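六月里去拜访塞拉玛维特·策加耶（Selamawit Tsegaye）的时候，她正在给同事泡茶，茶水间就在实验室隔壁，说话得稍微抬高一点声音。她先道歉说自己讲起齿轮来容易收不住，然后真的就没有收住。

她和梅斯芬·德雷塞（Mesfin Derese）一起做的课题叫Zustitik，研究的是机械臂怎样从人的示范里学会装配行星齿轮。“我们最早的想法很朴素，”她说，“人带着手臂做一遍，它记下来，再照着做。可是照着做的时候，齿轮偏了一点点，它还是往老地方放，你在旁边看着真替它着急。”

后来他们改了录示范的办法。从前每一遍都要求干净利落，现在反而请操作的人故意放歪一点，再慢慢纠正过来。

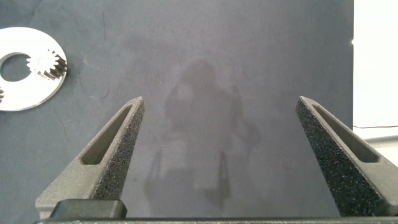 “梅斯芬起初是不大赞成的，他这个人喜欢整齐。”策加耶笑着说，“我跟他讲，你学骑车的时候，难道只看别人骑得好的那几段吗？”两个人为此争了好几个下午，最后决定各录100段，一组全是顺利的，一组掺进纠正动作，用同一个模型分别训练，再拿到同样的台面上去比。

结果比她预想的清楚。带纠正动作的那一组，在齿轮位置随意摆放的测试里，80次尝试只失手了14次；另一组失手的次数要多出一倍还不止。她特别提醒我，别把这个写成什么突破，因为换一种齿轮还得重新试。
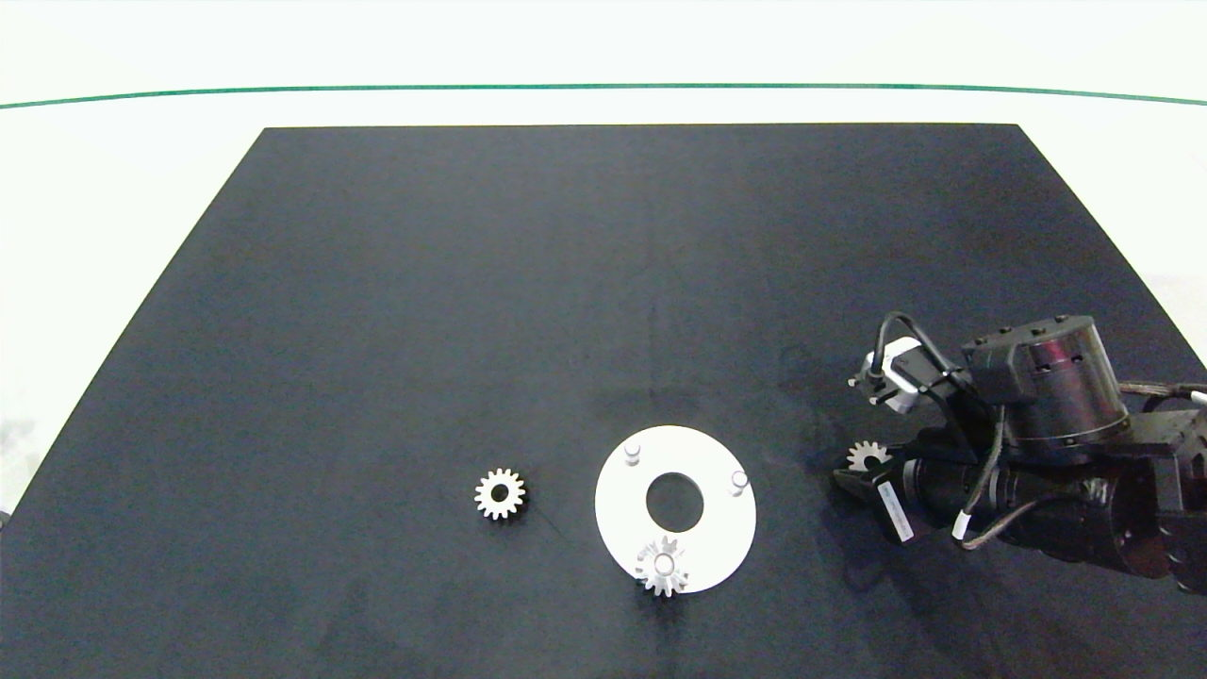
说到最难的一步，她想都没想就回答是啮合之前的那一小段。“齿轮套到销子上，孔对准了，齿却顶着齿，这时候要轻轻转一转。人手上有感觉，自己都不知道自己转了。你去问操作的人刚才怎么弄的，他会说，就放下去了呀。”所以他们现在录示范时，也把手腕力矩一并存下来，由哈姆迪娅·梅孔嫩（Hamdia Mekonnen）负责对齐时间。梅孔嫩路过时插了一句：“差2帧都不行，我试过。”

临走前我问她下一步做什么。她说想让没碰过机械臂的人也来录，看看生手的纠正和熟手的纠正有什么不同，说着又拉我回去看了一段曲线，茶早就凉了。

相关文章
弗勒伊迪斯·布罗滕谈触觉数据的整理
Meton开放日回顾
小零件抓取：从Hayashi夹具说起
Brasomell实验笔记：力矩信号怎么存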